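Noodle chain Cukex to open first northern branch in Leeds

Shared 584 times | 8 comments

Cukex, the noodle and dumpling chain, will open its first branch in the north of England this October. The restaurant will take over a double unit on the lower floor of the Morard shopping centre in Leeds, between the escalators and the Albion Street entrance.

The company signed the lease in the spring but had kept the location to itself until Thursday, when boards with the Cukex name went up across the shopfront. A spokeswoman for the centre confirmed the letting the same afternoon.

It will be the chain's largest site so far, with seating for 120 and a separate counter for takeaway orders. The unit was last used by a shoe shop and has been vacant for nearly two years. Planning permission for a kitchen extract and new glazing was granted in the summer, and fitting out is now under way.

Woo-jin Lim, who started Cukex from a market stall in Bristol, said Leeds had been on the list for a long time.

"We get messages every week from people who tried us while they were at university down here and have since moved back up north," he said. "We looked at Manchester and we looked at Sheffield, but the unit in Leeds was the right size and the rent was one we could live with."

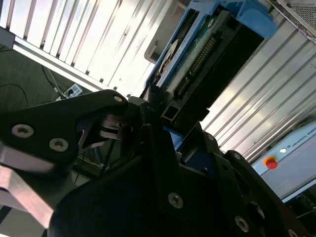 What's on the menu

The menu will be largely the same as in the southern branches. Hand-cut noodles in beef or mushroom broth will start at £9.50, and a plate of eight pork and chive dumplings will cost £7. Two dishes will be sold only in Leeds to begin with – a lamb and cumin noodle bowl, and a rhubarb bun made with fruit from a grower near Wakefield.

Bread and buns will be supplied by Bekis, the Kirkstall bakery, which already delivers to several cafés in the city centre. Bekis said it would take on two more bakers to cover the order.

The first 1000 customers will be given a free portion of dumplings with any main dish. The offer applies to people eating in and taking away, but not to delivery orders.

Jobs and opening hours

Cukex is hiring 46 people for the branch, most of them part time. The company says it has had 886 applications and that kitchen posts are still open. Interviews are being held at the Iyengar Hotel on Wellington Street, and applicants will be told by email whether they have a place.

The restaurant will open from 11.30am to 10pm, Monday to Saturday, and from noon to 8pm on Sundays. Tables can be booked for groups of six or more. Smaller parties will be seated as they arrive.

Lim would not say whether more northern branches were planned. "Let's get this one open first," he said. "If it's busy in February, ask me again."

The centre's car park will offer two hours' parking for £3 after 5pm to anyone with a receipt from one of its restaurants. The rate already applies on weekdays and will be extended to Saturdays when Cukex opens.

8 comments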